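Lettered grid (tabletop)

A lettered grid is a square playing field whose rows carry letters and whose columns carry numerals, so that each cell has a two-character name. The three-by-three form is common in tic-tac-toe. 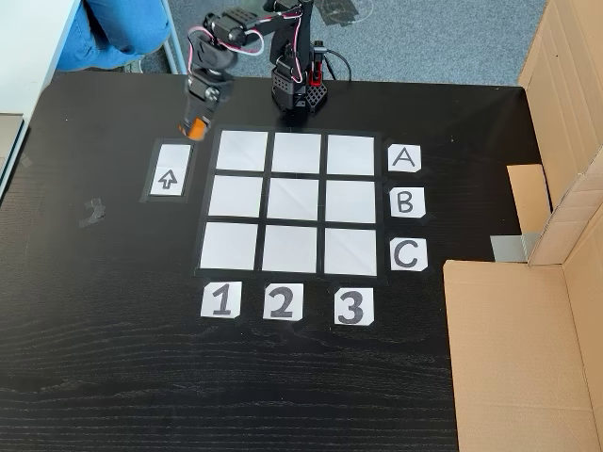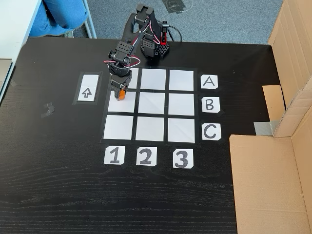 Cells are named row first - A1, B2, C3. Paper cells divided by dark tape are cheap to replace, though creases tend to show.

Related articles
Coordinate notation
Plollden board
Tic-tac-toe
Wola rules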